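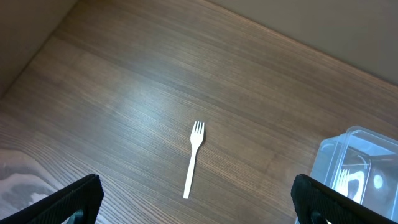

Can the forks be washed and used again?

They're sold as single-use, but they will stand a few rounds of hand washing in warm water. Keep them out of the dishwasher, where the heat can bend the handles.

Cendari plastic fork, white
Sold by Drerkisow Catering Supplies
Item 603

A plain white fork with four short tines and a long slim handle, rounded at the end. The finish is matte, so it doesn't show finger marks much. Suits salads, pasta, cake and most takeaway meals. For steak or anything else that needs real pressure, look at the Carretero heavy range.

Length: 16 cm
Colour: white
Pack size: 200
Matching items: knife, dessert spoon, soup spoon

Forks come in a sealed inner bag inside a cardboard carton. Once the bag is open, fold the top over and keep it somewhere dry. Don't store near a hob or on top of an oven. Not for use in a microwave.

We had roughly 2,068 packs at the Lalutville warehouse when this page was last checked. Orders for one or two packs go by post. Larger orders go on a pallet and need someone there to sign.

Unopened packs can be returned within a month. We can't take back opened bags.

The ivory version has been dropped and won't be restocked. A longer serving fork is due in October and will have its own page.

Page updated 16 August 2022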